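Stoffbeutel packen, ohne dass alles verknittert

Angeblich reicht Rollen statt Falten. Ich habe da meine Zweifel: Dünne Stoffe knittern gerollt genauso. Besser funktioniert eine große, freie Fläche und etwas Geduld.

1. Alles flach auslegen und glatt streichen.
2. Schwere Teile nach unten, weiche obenauf.
3. Beutel höchstens zu drei Vierteln füllen. Die Herstellerangaben von Mondov halte ich für Wunschdenken.
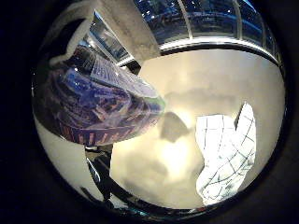
Eine Leserin aus Brumwood schreibt, sie lege immer Seidenpapier dazwischen, dann bleibe alles glatt. Mag sein. Bei 4 Hemden sah ich keinen Unterschied, und das Papier raschelt.

4. Erst am Ziel wieder öffnen und gleich aufhängen.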